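Prindwood workshop puts two grippers through the same test

A small automation workshop in Prindwood has finished a side-by-side trial of two robot grippers, and the team says the results will decide which one it fits to its arms from March.

The trial compared a flat parallel gripper from Didus with a pair of tapered fingers made by Cuadros. Both were fitted in turn to the same arm, with the same controller and the same wrist camera, and given the same jobs: pick up a hand tool, hold it, turn it and put it down in a set place.

Between them the grippers made 2,418 attempts over eight weeks. The Didus model failed 251 times and the Cuadros fingers 185 times. Most of the failures on both sides came while turning the tool, when it slipped or swung out of line.

Kenta Aoki, who ran the trial, said see-through handles had been the hardest to deal with. "The camera finds a solid red or black handle without much trouble," he said. "With a clear one it sees whatever is behind it, so the arm often went in too far to one side."

Tests were run over a plain grey mat for the first half and a patterned tablecloth for the second. Nelly Escobar, who looks after the software, asked for the change after early runs on the mat gave scores she thought were too good.
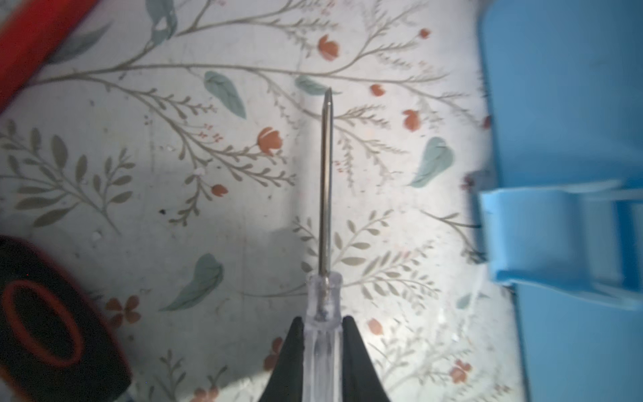
The tapered fingers holding a clear-handled screwdriver over the patterned cloth, from the wrist camera.

Scores for both grippers fell on the cloth. The gap between them grew slightly, and the team puts that down to the shape of the Cuadros fingers, which can be a little off centre and still close on a handle.

The Didus gripper did better with heavy tools and was quicker to open and close. It also needed less attention – one change of pads in the whole trial, against three for its rival.

Marisol Valderrama, the workshop manager, said price would come into it as well. "We have to buy for every arm, so a small difference adds up," she said.

A second trial, this time comparing two wrist cameras, will start once the new lamps have been fitted. The workshop plans to share its test sheets with the training centre at Clillar, where Yesenia Lozano's group is running a similar comparison on smaller arms.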